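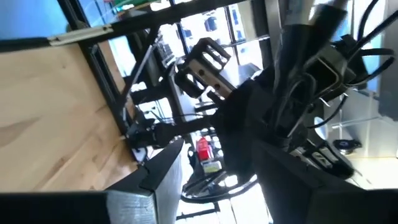 Figure 3. Wooden tabletop beside a bank of windows.

3.2 Bread and potatoes in the household accounts

The Grastholm accounts list 748 food purchases for the years of wartime control. Bread appears in nearly all of the weekly totals, but potatoes are often missing. Prajapati puts this down to garden plots - most households on the estate had one - and we follow that reading. Eight account books break off in April and were left out of the totals. Prices were copied as written, with no change made for later coinage.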